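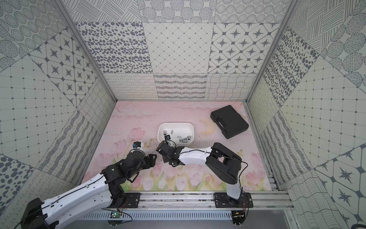 Step 3: Sort before you store

Right, the boxes are down from the loft and the kettle's on. Tip everything out on something soft so you can see what you've got. I do one box at a time, because last year I emptied the lot at once and was still hunting for a lid at midnight.

Make three heaps: keep, mend and pass on. Anything with a frayed cable goes straight to the recycling centre – don't be tempted by tape.

Step 4: Wrap the breakables

Old tissue paper is lovely for glass baubles. My friend Meron uses odd socks, and I've pinched the idea (it works a treat!). Heavy things at the bottom, glass on top, and don't fill right to the brim.

Step 5: Label the short side

Write on the end you'll see once the boxes are stacked, not on the lid. I put the room and a number, then copy it into a notebook. Box 2 is always the tree lights, so I can find them without thinking.

Step 6: Back up the ladder

Put whatever you'll want first nearest the hatch. I leave the wrapping paper there until January, when I've bought next year's in the sales.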